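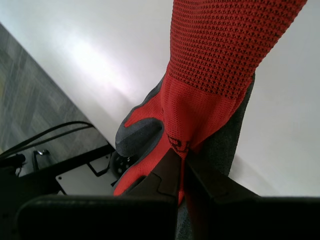 From: Yesenia Trujillo
To: fernton-garden-tools list
Date: 2026-10-21
Subject: Re: Gloves for the fall cleanup

Answers to Montserrat's questions are below, under each part of her message. I cut the bit about the parking since that was settled on the other thread.

Montserrat Maldonado wrote:
> We are down to a handful of usable pairs in the shed and the
> cleanup is coming up. Before I order more I would like to know
> which kind people want. The catalog has the thin nylon ones with
> the smooth coating and also the knit ones with the heavier coating
> that we had last year. The knit ones come in packs of 8 pairs.

I would vote for the knit ones again. The nylon ones are nicer for seedlings and tying up beans, but we won't be doing any of that in the fall. It will be brambles, wet leaves and the old fence boards behind plot 722, and the nylon ones had thorns coming through them by lunch the last time we cleared that corner. If someone wants a thin pair for small work they can bring their own, as most of us do already.

The Barrera catalog has them on the same page as the leaf bags, so they can go on one order. Dosten has them too, but they charge for delivery if the order is under 100 dollars, and we won't get there on gloves alone.

> Also, what size? I can't tell what is in the shed because half the
> labels have washed off.

Size is the harder part. Most of last year's pairs were too big for at least half of us, and a big glove is worse than no glove when you are pulling wire. Look for a mark on the back of the hand before you give up on a pair, and flatten the knit out first. On the red ones it is black, and when the glove is bunched up you get something like a 2 above the fold and the rest of the print is lost in the creases. I would not go by the cuff. The ribbed part is wide and stretches to fit anybody, and it says very little about the fingers. 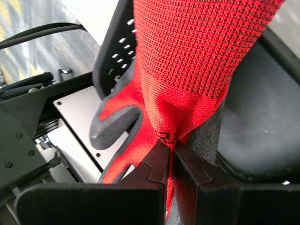 My suggestion is one pack of medium and one of large, and no extra large at all. If you have hands that need extra large, write to me off the list and I will add a pair for you. Please do it before the order goes in, as Barrera does not take back opened packs.

> Last thing. Can the old ones be washed or should I throw them out?
> There is a whole crate of them and some are stiff as a board.

They can be washed. I did a batch in September and most of them came out fine. What I did:

Knock the dry dirt off outside first. Turn the cuffs down and shake them, there is always grit in there.

Soak them in a bucket of cool water with a little dish soap for an hour. Rub the coated sides against each other. A brush is fine on the coating but it pulls loops out of the knit, so keep it off the cuffs and the backs.

Rinse until the water is clear, then hang them by the cuff. Do not put them in a dryer. I tried two pairs and the coating went tacky and stuck to itself.

Once they are dry, check the coating. It goes first at the fingertips and at the base of the thumb. If you can see knit coming through where the coating used to be, put the glove in the rag box. A hole in the knit on the back is not a problem for raking. Single gloves should be kept, we have plenty of odd lefts and rights and they can be matched up by size.

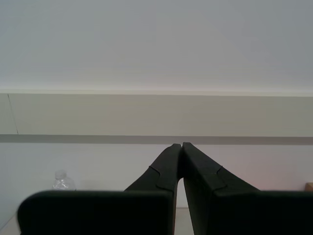 I can take half of the crate home if somebody else takes the other half. My utility sink is only big enough for one bucket at a time, so the whole lot would take me most of a week. Leave them in the Skedix tub by the shed door and I will pick them up on Saturday. The key is back on its hook. If the lock sticks, lift the door a little while you turn it.

One more item for the order if it is not too late: clothespins. The ones on the line behind the shed have gone brittle and I broke three of them hanging the last batch.

Yesenia
plot 897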